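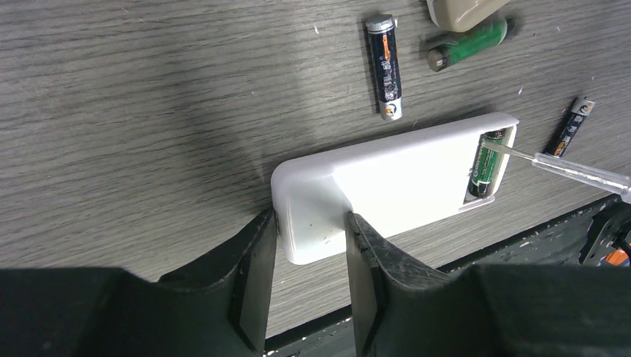 灰色木纹桌面，白色塑料小装置，斜放。

星期一，阴，傍晚转小雨。

上午继续做诗篇编号对照表。目前的情况：Irkley 那本的卡片已全部录入，Potska 的录到卷二末尾，Gimow 的还停留在目测阶段，只抄了篇首语和页码。三本书都是礼仪用的诗篇集，体例不同，编号体系也不同，放进同一张表之前必须先确定主键。这件事拖了很久，今天定下来，记录理由，免得过几个月自己又推翻。

先写编号本身。希伯来文本（马所拉）与希腊文七十士译本的篇数一致，都是一百五十篇，七十士译本另附一篇，标题自称在数目之外，不计入。但中间大部分篇章差一号。差异由四个地方造成：希伯来第九、第十篇在希腊本合为第九篇；第一一四、一一五篇合为第一一三篇；第一一六篇拆为第一一四、一一五两篇；第一四七篇拆为第一四六、一四七两篇。从第一四八篇起两套编号重新一致。拉丁武加大通行的诗篇沿用希腊编号，斯拉夫礼仪本也沿用希腊编号。Irkley 本用希伯来编号，Potska 本用希腊编号，Gimow 本正文用希腊编号，页边又有另一只手补写的希伯来编号，补写并不完整，而且有错。

原先的方案是以希伯来编号为主键，希腊编号作别名。问题出在拆分的两篇上。一条记录如果来自 Potska 本，只写“第一一四篇”，对应的是希伯来第一一六篇的前半，即第一至第九节；“第一一五篇”对应后半，从第十节起。以希伯来篇号作主键，这两条会落到同一个键上，检索时分不开。反过来，以希腊编号作主键，Irkley 本的第九、第十篇会并到一处，同样分不开。两个方案的毛病对称，没有哪个更好。

今天的决定：主键不取任何一套现成编号，改用最小切分单位。凡在任一传统里独立成篇的段落，各给一个内部代码；合并的篇章由若干代码组成。第九、第十篇是两个代码，一一四、一一五篇是两个代码，一一六篇两个，一四七篇两个，其余各一个。显示层再按来源换算成该书自己的篇号。这样录入的人只需照抄书上的号码，换算由表完成。代价是表里多出一列没有任何书使用过的代码，初看费解，要在说明里写清楚。

有一个例外没有处理，第四十二与四十三篇。两篇共用同一段副歌，第四十三篇在希伯来本里没有题记，不少抄本把它们连写。通行的两套编号都把它们分开，所以现行规则下是两个代码，不受影响。Potska 本在这两篇之间没有换行，只有一个红字首字母，字号比篇首的小，比节首的大。我暂按两篇录入，备注栏写“连写”。Gimow 本此处待查。

第二个问题是节号，比篇号麻烦。

希伯来本的题记（“大卫的诗，交与伶长”之类）如果够长，自成一节；多数新教译本不把题记计入节数，于是整篇差一节，个别差两节。第五十一篇题记占两节，和合本的第一节在希伯来本里是第三节，在武加大里是第五十篇第三节。篇号和节号同时偏移，抄引文时最容易错在这里。思高本计题记，和合本不计，Irkley 阅览室里的中文参考书两种都有，书脊都写“圣经”，换用时没有提示。

今天拿短篇做测试，选了第 3、4、13 篇。选它们是因为篇幅短，都在第一处合并之后或之前，可以验证不同分支：3 和 4 在两套编号里篇号一致，13 在希腊编号里是 12。

第 3 篇：题记计为第一节，希伯来本共九节，不计题记者八节，逐节减一即可。

第 4 篇：同上，九节对八节，逐节减一。

第 13 篇：希伯来本六节，不计题记的译本也是六节。起初以为此篇题记未单列，核对后发现题记照样占第一节，差额在末尾抵消：希伯来本第六节在译本里分成第五、第六两节。也就是说总节数相同，而中间每一节都错开一位。只比较总节数的校验会放行这一篇。

由此可见，昨天写的校验规则不可用。原规则：两侧节数相等则视为一一对应，不等则检查题记。第 13 篇满足前半条，直接被判为一一对应，结果全错。改为：无论节数是否相等，先检查题记是否单列，再检查篇末和篇中有无拆节。拆节的情况没有公式可循，只能列表。打算下周把拆节表单独做成一页，附在换算表后面。

录入工具仍用 Dvorak。它的字段长度上限对正文够用，对备注不够。备注栏遇到组合字符会把长度算错，希伯来元音符号每个都算一位，一条不长的引文就触顶。处理办法是备注栏一律不写元音，只写辅音；需要元音的地方写到附件里，备注只留附件号。另外 Dvorak 排序时把从右向左的字段也按存储顺序比较，结果本身没错，但显示时标点会跑到另一侧。不影响数据，打印前再处理。

导入记录也要记一笔。上午导入 Irkley 的卡片，近 1,000 条，其中有一批篇号字段为空。查看原卡，空的都是同一类：卡片上没有篇号，只写首句。这是旧习惯，按首句称呼诗篇，拉丁本的人写拉丁首句，希腊本的人写希腊首句。首句可以反查篇号，但有重复。第十四篇和第五十三篇几乎是同一首诗，首句在正文层面相同（“愚顽人心里说，没有神”），差别在题记和后半的若干用词，最明显的是神名，一处多用四字母圣名，另一处用一般称呼。只凭首句无法判断。第七十篇与第四十篇末段也重合，但首句不同，不会混。第一〇八篇由第五十七篇和第六十篇的后段拼成，首句与第五十七篇中间某节近似，如果卡片写的是节首而不是篇首，也会误判。

首句类卡片的处理顺序定为：先看题记，题记有就用题记定；题记没有，看卡片上有无用途标注（晨祷、晚祷、丧仪等），与该书的日课表对照；仍不能定的，篇号留空，状态标“未决”。不猜。以前有人猜过，铅笔写在卡片背面，有对有错，录入时铅笔内容进备注，不进篇号字段。

中午雨还没下，去还了书。回来以后处理 Gimow 本的页边编号。

Gimow 本的底层编号与 Potska 本一致，抄手很稳定，篇号用字母数字，写在首行右侧。页边的补写晚得多，墨色偏棕，笔尖粗。补写者的意图大概是让书能与希伯来编号的译本对读，所以从第十篇起逐篇加一。加到第一一三篇时，他应当写“一一四、一一五”两个号，实际只写了“一一四”，于是下一篇写成“一一五”。而下一篇（希腊一一四）在希伯来编号里是一一六篇的前半。再下一篇写“一一六”，此处凑巧是对的，因为它是一一六篇的后半。之后各篇又与希伯来编号相符，一直到第一四五篇。所以补写的错误只影响两个位置：一一三篇少写一个号，一一四篇的号写错。两处错误互相抵消，后面看不出痕迹。

到第一四六、一四七篇，补写者两篇都写了“一四七”，第二个“一四七”被刮过，刮痕下面是“一四八”。说明他到这里发现了问题，或者手边有了对读的本子。他没有回头改一一四篇。

是否在数据里保留补写编号，考虑过两种做法。一是只录底层编号，补写作为读者笔记忽略；二是两套都录，补写单设一列，错误照录。采用后者。理由是这本书后来按补写编号被引用过，Irkley 卡片里有几条写着“Gimow，一一五篇”，按底层编号查不到对应内容，按补写编号一查就中，内容是“我爱耶和华，因为他听了我的声音”一段，即希伯来一一六篇开头。如果忽略补写，这几条就成了死链。

补写列的字段名定为“后加号”，不叫“误号”。多数是对的。

下午还看了分段。Potska 本按东方礼的习惯把诗篇分为若干“坐段”，每段再分三节荣耀颂。分段标记在页眉，没有写进正文，扫描时页眉被裁掉一部分，要对原书。原书周内不外借，只能约时间去看。分段与篇号无关，可以后补，数据库里先留空列。第一一八篇（希伯来一一九）独占一段，按字母分为二十二组，每组八节，Potska 本在各组首没有写希伯来字母名，Irkley 本写了，拼法有几种，有的用拉丁转写，有的直接写希伯来字母。统一方式未定。倾向于字段里存序号，拼法照录备注。

“细拉”一词的处理也未定。此词在希伯来本中散见于若干篇，多在段末，含义不明，一般认为与演奏或停顿有关；希腊本译作“间奏”之类的词，位置和次数与希伯来本不完全吻合，武加大的通行诗篇多省去。现在的问题是：它算不算正文。若算，Potska 本有，Irkley 本有，Gimow 本部分有，逐条比对会产生大量差异，掩盖真正的异文。若不算，又丢掉了位置信息，而位置恰好可以帮助判断底本。先作为标记录入，不参与比对，保留坐标。第 3 篇短短几节里有三处，第 4 篇两处，适合做样本。

题记中的乐名一并按标记处理。“调用百合花”“调用远方无声鸽”这类，究竟是曲调名还是别的，历来有不同解释，字段名就叫“题记附语”，不叫“曲调”，避免在字段名里替读者下结论。

五点左右重跑了一次校验，用的是新规则。第 13 篇这次被正确拦下，人工确认拆节后通过。第 3、4 篇自动通过。第五十一篇因题记占两节报警，规则里写死了减一，改为读取题记节数。改完重跑，通过。第九、第十篇报了一个不该报的错：Potska 侧作为一篇，节数连续，Irkley 侧第十篇从第一节重新起算，程序认为缺失。合并篇需要记偏移量，已加一列，尚未填数。

顺带想到第九、十两篇的字母序。两篇合看是一首残缺的字母诗，字母大体接续，中间有缺漏和错位，第十篇又没有题记，都支持原为一篇的看法。希腊本合并在这一点上有道理。但一一四与一一五两篇合并就看不出内在理由，前者讲出埃及，后者讲偶像与信靠，体裁和口气都不同。也就是说两套编号都不能整体判为更早或更正确，逐处情况不同。内部代码的做法与此相合，它不预设哪一边是原状。这一点写进说明，措辞要克制，一句即可。

今日未完成：
拆节表，未动笔。
合并篇偏移量，空列。
Gimow 本第四十二、四十三篇，待看原书。
Potska 页眉分段，待约。
首句类卡片，“未决”状态的尚未复核第二遍。

另外，对照表的表头目前中英混用，打印出来列宽不一致。表头全部改中文，“马所拉”“七十士”作为列名，不用缩写。缩写在备注里允许出现，但要与说明页的缩写表一致。昨天的备注里同一种本子出现了两种缩写，已改。

晚上雨声较大，关窗。备份做了一份，放在另一个目录。明天先填偏移量，再看第一一六篇的切分点，Potska 本在第十节处另起，首字母加大，与预期一致，Irkley 本没有分隔，需要手动插入切分标记。

近期日记
六月：诗篇题记的断句
Potska 本页眉抄录（续）
Dvorak 字段长度与组合字符
首句索引里的重复项
Gimow 本的两种墨色
日课表与篇号的核对步骤

本站使用 Cookie 记录阅读偏好与登录状态。继续浏览即表示同意。接受｜仅限必要项｜查看设置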